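We use cookies to remember your settings. Accept | Manage

Opinion | Work and Machines

Let the slow hands teach

In our group at Clirkdale we have a habit that I want to argue against. When a new task must be shown to the robot, we give the controls to the fastest operator. He finishes early, the numbers look good in the report, and everybody is satisfied. I was satisfied too, for some years.

My opinion now is that speed is the wrong thing to ask from a teacher. A fast operator has already forgotten where the difficulty is. He moves both arms together, he corrects a bad approach before you notice it, and the recording keeps only a smooth line. The machine learns the smooth line. When the part is lying 3 centimetres from its usual place, this line is of little use.
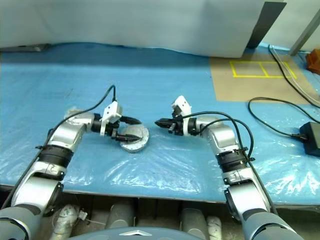
Angeliki Spanos does not agree with me, and she wrote it plainly: slow demonstrations are full of hesitation, the robot copies the hesitation as faithfully as everything else, and afterwards someone must spend a week cutting the pauses out.

I accept a part of this. A pause where the operator is thinking about lunch teaches nothing. But a pause before the fingers close on a round metal part is a different matter. In this moment the person is deciding if the angle is right, and often there is a small correction after it. If we cut it, we cut the reason why the grasp is good.

Last December I asked Otis Kasprzak to show one task 44 times by remote control. He was new and, I must say, rather clumsy. Some 10 of his attempts we could not use. The others contained missed grips, second tries and strange approaches from the side, and I believe they were the most useful recordings we made in that season.

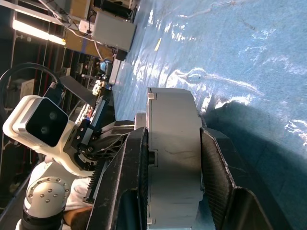

Holding a large cylinder from two sides is also a question of feeling, and with remote control the operator has almost no feeling in his hands. He must judge by his eyes. Beginners know this and they look carefully. Experts trust their memory, and their memory belongs to another day and another part.

So I would pay operators by the hour and never by the number of demonstrations. I would also keep the failed attempts, with a short note from the person who made them.

Maëlys Pons, 7/31/23

13 comments | 3 shares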